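4.3 Recording a Demonstration with the Hand-Held Grippers

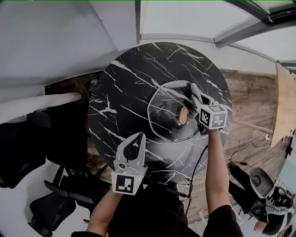 Figure 4-2. Right gripper in the bowl, left gripper open over the table.

1. Place the bowl and one small part on the table, within reach of both hands.
2. Pick up one gripper in each hand. Keep the marker cubes in view of the head camera.
3. Start a new recording in Dondlow and enter the task name.
4. Reach into the bowl with the right gripper, close on the part and lift it out.
5. Set the part down on the table and open the jaws fully.
6. Stop the recording. Repeat from step 1 until you have 72 takes.

Note: Dondlow stores up to 1,000 takes per task.

CAUTION: Keep sleeves and cables clear of the jaws.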